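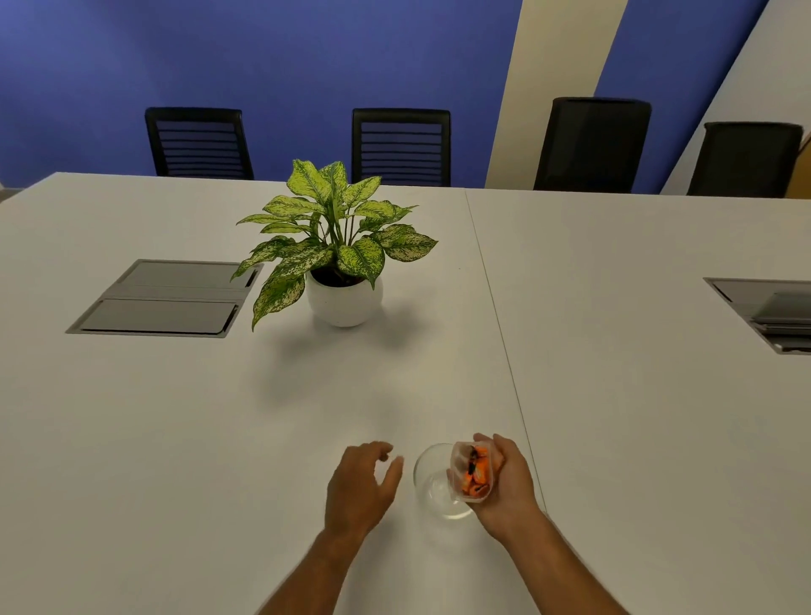
Rosaire said the guide had got it wrong, that a restaurant could not go from 12 to 80 in a single year without someone dying or burning down. She read the list again on her phone and then handed the phone to Akua, who already knew.

It was Tue 29 January and Tiongson had been closed to the public since the Sunday. The announcement had come from Claltis at four in the morning, their time, read out in a ballroom on the other side of the world. One hundred restaurants, from the bottom up. Akua had stayed awake for it. When they got to 80 and said the name, she thought for a moment that there must be another Tiongson somewhere.

"Vovach is on it," Rosaire said.

"I saw."

"Vovach doesn't even bake its own bread."

Akua gave the phone back. She had cooked at Vovach for two years before she opened her own place in Vetville, and she knew where the bread came from. It was good bread. She didn't say so.

The staff were due at three. She had told them to come in as usual and she hadn't told them why, although all of them would have read it by now. Munther Qudah had sent a message at six that said only "Chef, the duck arrived," and she had been grateful for it.

She went down to the kitchen and checked the duck. There was a box of leeks with mud still in the tops and a crate of lemons she hadn't ordered. She signed for the lemons anyway. The stockpot was on and she skimmed it, although Munther had done it not long before and there was very little to take off.

Her mother rang at noon. Philomena Annan did not follow restaurant lists, but her neighbour did.

"Eighty out of how many?" her mother asked.

"A hundred."

"Well, that's a pass."

"It isn't marked like that, Mum. Lower is better."

"Then who's one?"

Akua told her. Her mother had never heard of it and asked what sort of food they did, and Akua explained that they did a single menu of smoked and fermented things, served at one long bench, and that you had to book by April to eat there the next summer.

"I wouldn't," said her mother, and then talked for a while about her knee.

By half past two Rosaire had the bookings up on the office screen. Three tables had cancelled for Friday. One of them had written a note, very polite, to say they'd had a change in travel plans. Another had taken the trouble to phone. The third was a couple who came every anniversary, and Akua wouldn't have picked them as people who read lists.

"They might be sick," Rosaire said.

"They might."

"Do you want me to ring the waiting list?"

"Is there one?"

Rosaire scrolled down. There was one, shorter than it had been at Christmas. She began to dial. 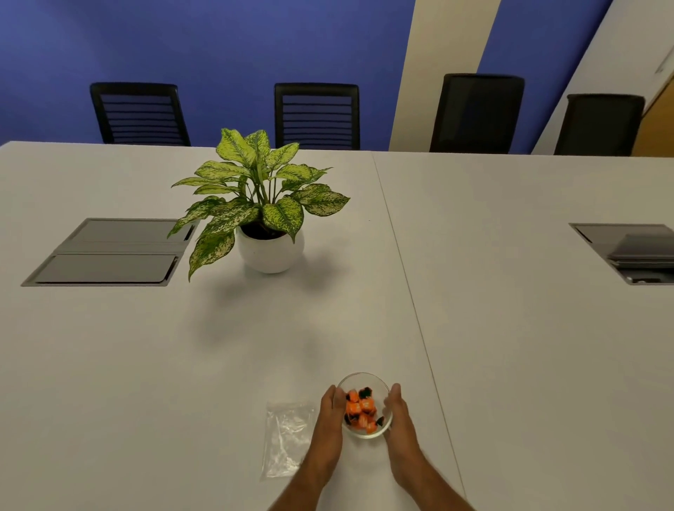 Dalal thought they should put the old menu back on, the one from before the twelve, and she told Akua so in front of everybody at the three o'clock meeting. There was a silence after that. Munther looked at his shoes.

"Which parts of it?" Akua asked.

"The goat," said Dalal Karaki. "The goat and the flatbread, and that rice you did with the burnt onion. People used to ask for more rice. They don't ask for more of anything now."

It was true. Since the first listing the plates had become smaller and there had been more of them. A man from Claltis had once written that the tomato course was a conversation, and for months afterwards customers had looked at it before eating it, as if it might start. Akua had been proud of that line. She'd had it pinned up in the office until the paper curled.

"The goat takes nine hours," she said.

"I know how long it takes. I used to come in at five and put it on."

Rosaire said they couldn't charge the same for goat. Munther said they could charge for the rice. One of the young ones, who had never cooked the old menu, wanted to know what was burnt about the onion, and Dalal began to explain it to him with her hands, how far you took it past brown, how you had to smell for the moment and not look for it.

Akua let them go on. She had written something to say to them, a page and a half, about standards and long seasons. It was folded in her apron pocket and she left it there.

"We've got duck tonight," she said at last. "It's here and it's paid for, so it's duck tonight. Dalal, ring the butcher about Thursday."

"How many?"

"Ask him what he's got."

Dalal went out to the passage to make the call. The others stood up and put their chairs back. Munther stopped beside Akua and asked what she wanted done with the lemons, and she told him to salt them.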